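Threads > Sunita Prajapati > Moving off one big spreadsheet

1/ We ran our spare parts inventory out of a single spreadsheet until May. It had 2334 rows. I spent the spring cleaning it up, so I'm posting what I did.

2/ First problem was duplicates. The same bearing was listed under three names because Merko, Skusard and our own buyers all call it something different. I picked our part number as the key and moved the other names to a column called "also known as."

3/ Second problem was units. Hose was in feet on some rows and in rolls on others. I fixed those by hand. It took two afternoons and I don't know a faster way.

4/ After merging we had 2000 rows. Another 200 were for machines we sold years ago. Those went to a separate tab. I didn't delete them.

5/ Reorder points were mostly guesses. I pulled a year of withdrawals and set each one to cover the supplier's lead time plus two weeks.
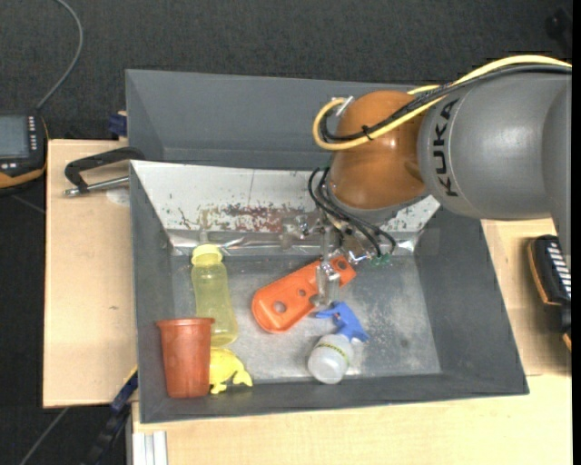 6/ Cables and seals got a higher number than the formula gave. The lead times on those move around too much.

7/ One person owns the part numbers now. Anyone can request a new one, but only she adds it.

8/ Next is shelf labels. Nautiyal quoted us for printed ones and I'm waiting on a second price from Zoditz.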